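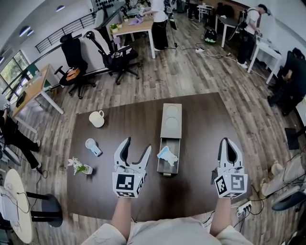
Both grippers open over the practice table, with the cloth still in the drawer.

Piyumi Munshi has opened the same small gray drawer 653 times since August, and she would like it known that she was already good at drawers when she enrolled.

Her robot is the one that needs the help. Munshi is one of 32 students in a course that promises, in its catalog entry, "hands-on robot learning." The hands in question are a pair of light gray and white grippers, two curved fingers apiece, which students hold out in front of them while they do a robot's chores at a person's kitchen-table pace. Every move is recorded. Later, a machine is asked to study the results and come to its own conclusions about laundry.

"My mother asked what I do all day," Munshi says. "I said I take a cloth out of a drawer. She asked what the other students do. I said, the same cloth."

The class belongs to Parvathi Murthy, who spent years writing motion planners by hand and talks about them the way people talk about a first car. She set the target for the term at 3000 good recordings, and the word "good" has caused most of the arguments. Drop the cloth and pick it up again – good or bad? Murthy says good. Robots drop things too, and somebody has to show them what comes next. Elango Warrier, her teaching assistant and the person who reviews the files, has a stricter view and less sleep.

The students work in teams, each with a name that must have sounded better late at night. Munshi's is Laver. The team to beat is Vamach, led by Lakshmi D'Souza, a former pastry cook who moves the grippers as if there were wet icing on everything. Her recordings are slow and lovely to watch. They are also long, which Warrier has raised with her 2 times in writing.

I was allowed a turn. The blocks with the black-and-white markers have to stay where a camera can find them, so you can't turn your wrists the way your wrists would like. The mug I managed. The little handheld fan rolled away from me with what felt like intent, and the potted plant took on a lean. Then came the cloth, light blue and white, bunched up so that it stuck out over the rim of the drawer. I pinched it, lifted it, and lost it.

"That's usable," Murthy said.

Warrier wrote something down.

Grades depend partly on a final demonstration, in which each team's robot gets one try at a drawer it hasn't met. Munshi has been told the new one opens to the left. She has started practicing at home, on the silverware.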